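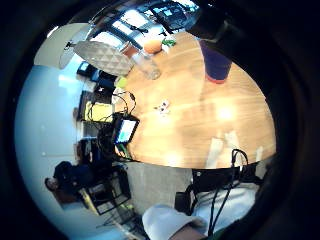 Plustumico Table Tasks
Data card and README, October release

Summary

This set contains recordings of small handling tasks made with a hand-held gripper tool at the Flellville office of Plustumico. The operator wears the cabling on the arm, holds the tool in the hand and does ordinary table work: picking up cups, moving fruit and balls, putting small things back in their place. The view is from the tool itself and is strongly curved, with dark corners. The recordings are used to train the clearing arm which will start in the shared work areas in Zenesthorpe.

The set has 194 recordings. The longest is 30 seconds.

What the arm will do and what it will not do

The arm will clear cups and loose objects from shared tables after 15:00. It will not touch paper, screens, cables or personal bags. These limits were asked for by the office staff and they are part of the specification. If you train on this set for a different purpose, please read the section on limits first.

Why we write about people in a data card

The clearing work in Zenesthorpe is done today by the office services team, between their other duties. When the arm was announced, the team asked three things: will hours be cut, who is responsible when something breaks, and can they stop the machine. The answers were given in writing before the first recording was made.

– Hours are not reduced during the trial. The time which becomes free goes to the mail room and to room bookings.
– Breakage by the arm is registered as an equipment fault and is never put on the name of a staff member.
– Every person in the area may stop the arm, without asking and without giving a reason afterwards.

The team also decides which objects are on the "leave alone" list. They know better than we do which cup belongs to somebody who comes back in ten minutes.

How the recordings were made

Operators were staff from office services and from the Vuorinen software group. Participation was voluntary and took place in paid hours. One session is 20 minutes with the tool, followed by a break of 15 minutes. We introduced the break after operators told us that the wrist becomes tired – please keep it if you record more with our protocol.

The room was not prepared as a studio. Daylight comes in from the windows and the tabletop reflects it strongly, so some objects are washed out. Colleagues continue to work near the table and can be visible in the background. All of them have signed the consent form. A person who changes their mind can write to the data desk, and the recordings concerned are taken out in the next release.

Known limits

Transparent cups are difficult to label in strong glare. White objects near the window side have the most label errors. All tables are wooden and round, so we do not know how the model behaves on square tables or on glass.

Not allowed use

The recordings may not be used to measure the speed or performance of individual operators. Operator codes were removed for this reason, and we do not give them out on request.

Changes in this release

Labels for small green objects were checked again. The session notes are now in plain text. The stop procedure for Zenesthorpe is added in the folder "site".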